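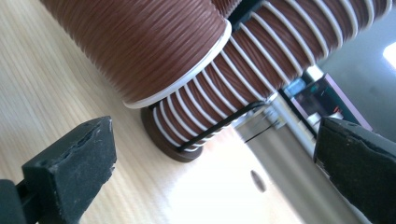 Coffee urn capacity: why does a 40-cup urn run out so early?

Search this site
Enter keywords
All topics
Go

Posted Monday, July 22, 2024 by surdu_hall in Kitchens and Catering

Our hall in Clastesden has one Vaven urn rated at 40 cups. At the February supper it was filled to the top line and was empty well before the number on the label would suggest. The spigot does not leak and the fill line matches the manual. We have a larger event coming, 166 guests, one coffee service after the meal. Is the rating wrong, or am I reading it wrong? I also need to know how many urns to borrow and how many paper cups to order. The cups we buy hold eight ounces to the brim.

branosgate_kitchen

The rating is probably correct, but the unit is not the cup you are serving in. Many urns and drip machines are rated in five-ounce cups. Check the manual for the total volume in ounces or quarts and use that number for all planning.

If yours follows the five-ounce convention, a full load is 200 ounces. Divided by eight, that is 25 cups filled to the brim. People who leave room for milk will stretch it slightly. The grounds hold back some water and there is always a little left below the spigot, so I would treat these as canceling out and plan on 25.

For an evening meal I assume 70 percent of guests take coffee. On 166 guests that is 116 servings, or 928 ounces. One urn would need five loads. A brew cycle on a small urn is long, and the urn has to be emptied and rinsed between loads, so five loads in a row is not practical for a single service. Borrow two large urns and keep the small one for decaf or hot water. Put each large urn on its own circuit. Two heating elements on one kitchen circuit will usually trip the breaker during the brew phase — the keep-warm phase draws much less.

quietpantry

Two loads in the urn and the rest in thermal carafes. We do this every year. Start early.

clastesden_events

The volume figures above are right. I will cover the cups.
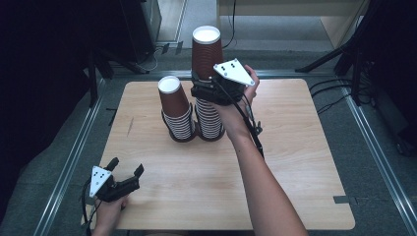

Order by servings plus refills, then round up to a full case. For 116 servings I would allow for half the drinkers taking a second cup, and a new cup each time. That comes to 174. Our supplier's case is 400, so one case covers it and leaves stock for the next event. Check the stock you already have before ordering, and look at the stacks from the side. With brown cups on top of black-and-white striped ones, the view from above shows a brown cup and gives no sign of what is nested under it. The striped ones may be a different size, and then the serving count is off. Stacks of unequal height are also a poor guide to quantity unless the cups are all one type, as the nesting depth varies between makers. Sort by type first and measure one of each with water.

Keep the stacks away from the spigot side of the urn. Lids are ordered by rim diameter and not by volume, so take a cup with you if you buy them locally.

surdu_hall

The manual gives 200 ounces. I have asked for two large urns. Thank you.

Related topics
Descaling an urn with a plastic spigot
Which kitchen outlets share a circuit?
Ground coffee by weight for large batches
Holding temperature for tea water
Borrowing equipment in the Branosgate area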